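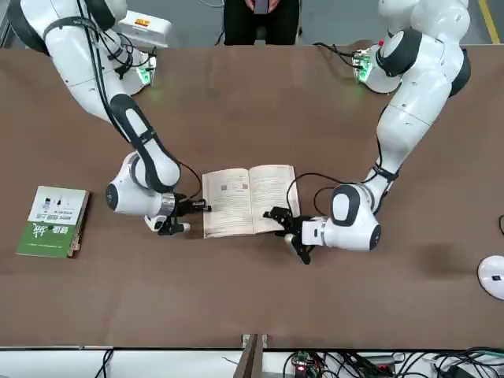 Open book near the middle of a brown tabletop.

One Table, Every Job: Tips for a Hardworking Tabletop
Posted 16/08/2020 in Around the House

I love a big table. Ours came out of a closing-down sale at a print shop in Kadisberg, it took two of us and a borrowed van to get it home, and since then it has been a desk, a sewing table, a pasta station, a gift-wrapping counter and (for one long weekend) the place where a bicycle got rebuilt. If you have only one good surface in the house, you can make it do nearly everything. These are the habits that have kept ours in great shape!

Clear it once a day
Pick a time and stick with it. I do mine right before supper. Everything that doesn't live on the table goes into one shallow tray, and the tray goes on the shelf. Sorting the tray can wait until the weekend, but the table gets its full top back every single evening, and it is such a treat to walk in the next morning and find it ready.

Daily wipe
A soft cloth, warm water and a drop of dish soap is plenty. Wring the cloth until it stops dripping. Wipe along the length of the table, then go over it again with a dry cloth. Skip the scouring powder, even on stubborn spots. For dried glue or jam, lay a damp cloth over the spot, wait 6 minutes, and push it off with an old plastic card.

Crayon
A dab of plain white toothpaste on a damp cloth, small circles, wipe clean. Try it on the underside first. It has saved me more than once.

White rings from hot mugs
On an oiled or waxed top, rub a little mayonnaise into the ring and leave it overnight. I know how that sounds! Petroleum jelly works too and smells better. On a painted or sealed top you may need to live with the ring, so get trivets. I made mine from leftover cork floor tile, glued double, and they have outlasted every store-bought set I've had.

Reading and recipe books
Keep books away from the cooking end. To stop a stiff new cookbook from snapping shut, open it a few pages at a time from the front and then the back, pressing gently along the fold, until you reach the middle. Do this once and the book will lie much flatter for good. A clean ruler across the bottom of the pages holds your place without hiding the recipe. And if you do get a splash on the paper, blot it, slip a paper towel behind the page and let it dry open. 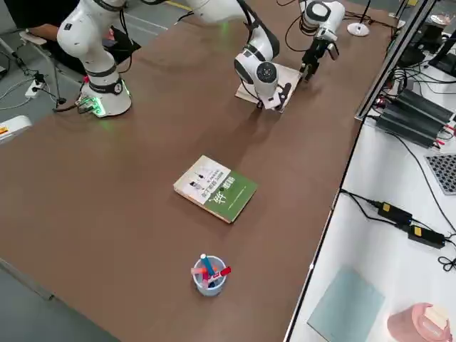

White board lying at a slight angle on a large brown table.

Put a board under it
This is my favorite tip of all. Any job that is messy, sharp or sticky gets a board underneath. I keep one for food and a separate one for glue, paint and knives, and they never trade places. Write the job on the back in permanent marker.

If your board skates around, lay a damp dish towel flat beneath it, or cut a square of rubber shelf liner a little smaller than the board. The Grustent kind with the open weave grips well and can go in the washing machine. Lift the board and dry the table underneath when you're done, or moisture will sit there and leave a mark.

Stained plastic board? Cover it with baking soda paste, leave it for 20 minutes, scrub with a stiff brush and rinse. Beets and turmeric may need a second round. Sunshine helps too, so prop it by a window for the afternoon.

Wobbly legs
Tighten the bolts before you fold up any cardboard. Turn each one a little, move to the next, and go around again. If it still rocks, the floor is probably to blame, and a stick-on felt pad under the short leg fixes that nicely. Ekaren felt pads come 8 to a pack and peel in layers, so you can get the height just right.

Once a year
Ours gets its oil in October, before the heating comes on and the air turns dry. Wipe on a thin coat, leave it for the time on the can, and buff off every bit that hasn't soaked in. Spread the oily rags flat outdoors until they are completely dry, never balled up in the trash. Sealed tops don't need oil at all, so you get the day off!

Next up on the page: drawers that stick, and the candle stub trick.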